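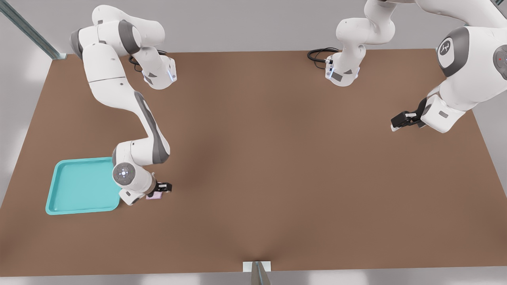
Puppet Week opens at Bestonley College with songs in Spanish and Quechua

25 May 2026

The first Andean Puppet and Song Week opened at Bestonley College this morning, and if the noise in the main hall was anything to go by, it should have been started years ago.

The week has been put together by students from the college's Spanish program, together with the evening Quechua class, and runs through to Friday. There are puppet plays, singing sessions, a poetry night and workshops for anyone who fancies making a character of their own. All of it is free, and you don't need a word of either language to come along.

Alcides Paucar, head of the Spanish program, welcomed the crowd in three languages and then very sensibly got out of the way. "The students have been rehearsing in the corridor outside my office since March," he said. "I know every line of every play. Now it's your turn."

Forty students took part in the opening program, which began with a procession from the library steps to the hall. Leading it was a condor with wings so wide that two people had to carry each one, and getting it through the double doors took three tries and plenty of advice from the back. The drums kept going the whole time!

Inside, the choir sang 13 songs, most of them learned from recordings and from older members of the evening class. A slow lullaby near the end got the biggest hand of the morning, and the singers were called back to do it again. Second-year student Yao-tsung Liao sang the solo verse. He only took up Spanish last year, and Quechua a few months after that, when a friend dragged him along to an evening class to make up the numbers.

"I was the worst in the room for weeks," he said afterwards, still out of breath. "Then we started singing, and the endings of the words just stuck. I can't explain it any better than that. You sing it and it stays in your head."

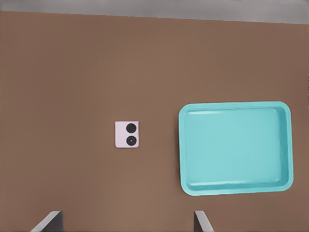 Food was served in the courtyard straight after the concert, and the line went all the way back to the bike racks. There was quinoa soup, corn with fresh cheese, and trays of coconut sweets made by the evening class over the weekend. The sweets were small squares with softly rounded corners, a pale pinkish white, and they were gone well before noon. A second batch is promised for Wednesday. The recipe will be printed on the back of the program from tomorrow, in Spanish on one side of the fold and English on the other, with a note on what to do if the mixture won't set.

The heart of the week is the puppet plays, and the first of them, "The Fox Who Went to the Moon", was shown at 11 to a packed hall. It's an old story told in many versions. A fox climbs a rope into the sky, eats too much at a party and has to find his own way down. The students have moved the party to a wedding in Drullmont, complete with a very long speech by an uncle and a dance floor that nobody will step onto first. Younger children laughed at the fox. Their parents laughed at the uncle.

Dardo Sosa wrote the new version with three classmates and also worked the fox, lying flat on his back under the stage for most of the half hour. He said the group had argued over how much Spanish to keep in and had ended up keeping nearly all of it.

"We had an English narrator at first, and she explained everything, and it was so dull," he said. "We cut her right down. She only says five or six things now. People follow the fox – he tells you everything with his tail."

He was right about that. A boy in the front row, who couldn't have been more than four, shouted a warning at exactly the right moment, and the whole row joined in.

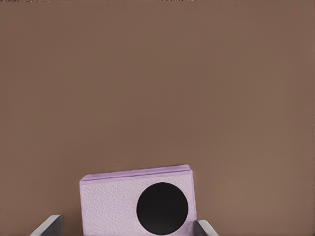 Tomorrow's play is a quieter one, about a weaver and a mountain lake, and it will be given twice so that school groups can get there. More than one teacher at the opening was already asking for a third showing. The organizers say they will see how the puppeteers' shoulders are holding up.

The poetry night is on Wednesday at seven in the library reading room. Poems will be read in Quechua first, then Spanish, then English, and anyone can put their name down to read. Last year's small trial version of the evening drew a couple of rows of listeners. This time the library is taking out the study desks to make space, and people are asked to bring a cushion if they don't mind sitting on the floor.

Workshops run every afternoon from two o'clock in the Villca Room, on the ground floor beside the cafeteria. They are led by Yhon Rengifo, a puppet maker who has been working with the students since the start of term. Monday's group was full within minutes of the doors opening, and a few families were happy to stand and watch. Each person gets a paper head, two sticks and a box of fabric scraps to dig through. There were llamas, several foxes, one very fierce grandmother and something with six legs whose maker would only say that it was friendly.

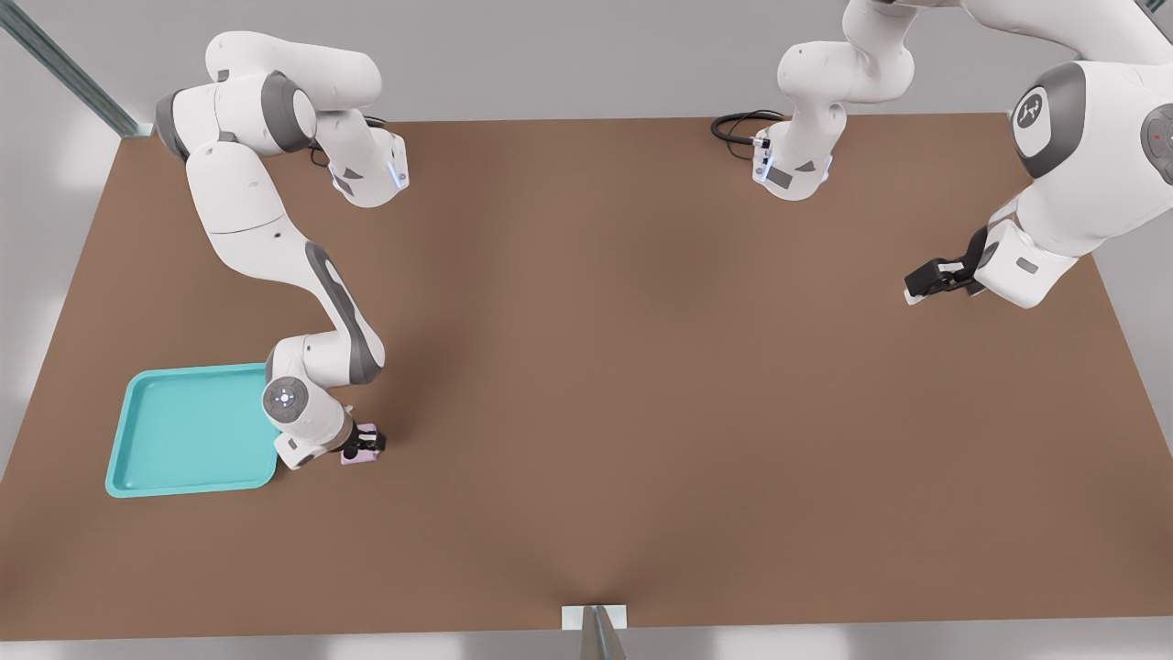

Rengifo spends the last part of each workshop on movement, and this was the part I enjoyed most. Beginners tend to wave the whole puppet about, he said, so he has them plant one elbow on the table and leave it there. From then on, everything has to come from the joints further along. Once the class had tried it for a few minutes the puppets began to nod, look over their shoulders and even sulk. One of the llamas sulked so well that it was given a part in Thursday's play on the spot.

Among those watching was Indrek Stankevičius, who teaches folk music at the college and has lent the week most of its drums. He would like to see other language classes take up the idea, and he has his eye on the Baltic song group for a start. "They've got the songs, they've got the costumes in a cupboard," he said. "Give them a fox and away they go."

There is already talk of a second, shorter festival in October, when the Womon Street Theatre has a free weekend. It seats 400, a good deal more than the college hall, and the condor would fit through the loading door without folding its wings.

Friday's closing parade leaves from the library steps at five and goes once around the oval. Everyone who has made a puppet during the week is invited to walk in it, finished or not, and there will be tape and spare sticks at the front desk for last-minute repairs. If it rains, the parade will go around the inside of the gym instead.

Workshop places can be booked at the college front desk or by turning up early. Children under eight need to bring an adult, who will be given a puppet to make as well.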